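We use cookies to remember your settings. By continuing you accept this. OK

Waking up stiff

My lower back has been stiff every morning since December, mostly because I sit too long at work. I started doing a short stretch routine before breakfast, and I've kept it up longer than I expected.
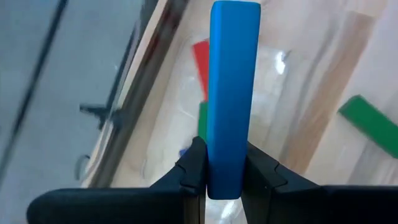 Standing posture is the part I still get wrong. The class at Sarard starts with it every time, feet apart and knees soft. I tend to lock my knees and push my ribs out. What helped was thinking of a long blue block held upright - straight from bottom to top, without any lean. I hold that for four breaths, then fold forward slowly.

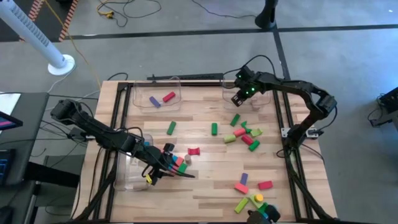 Campbell

After the fold I lie down and pull one knee in at a time, two rounds each side. If it pinches I stop. Some mornings it takes up to 2 minutes before anything loosens, and I don't force it.

Evenings I skip the floor work and just walk to Fledorley and back. I sleep better on those nights. Coffee after lunch undoes it.

Recent posts
Walking shoes, second pair
Tea before bed
A week without the Zamel cushion

Contact | © Campbell | Back to top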